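Budgeting for a used arm to open and close cabinet doors — what am I missing?

Mererid Parry
Posted 08/07/2022

We fit cabinet doors and want an arm to open and close each one 1,000 times before the design is signed off. A dealer has offered us a used Odard with a Daltent gripper, and says 60 hours of setup will cover everything. I have my doubts. The sales sheet talks about payload and reach and says next to nothing about fingertips, covers or cables. What should I be putting money aside for? 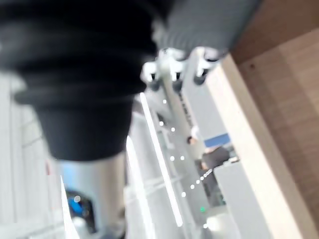

Vol. 11, p. 605

The picture is how close the gripper gets to the wood. With that little room I'd expect scuffed edges and worn tips, but the dealer says both are "minor." Minor to whom?

Josphat Magesa

Ask for the tip price in writing, and the delivery time. We bought a Kombo in February on the same kind of promise and the arm was the cheap part. Fingertips, a spare sleeve and a second set of fittings weren't in the quote. I wouldn't believe 60 hours either, unless they mean 60 hours on one door size. Make them run your own door, at your height, before you pay — a demo on their bench tells you very little.

cornine_user

just rent one

Mererid Parry

Rent from where? The only rental quote I got left out insurance and shipping. I've asked the dealer for the tip price and so far all I have back is another brochure.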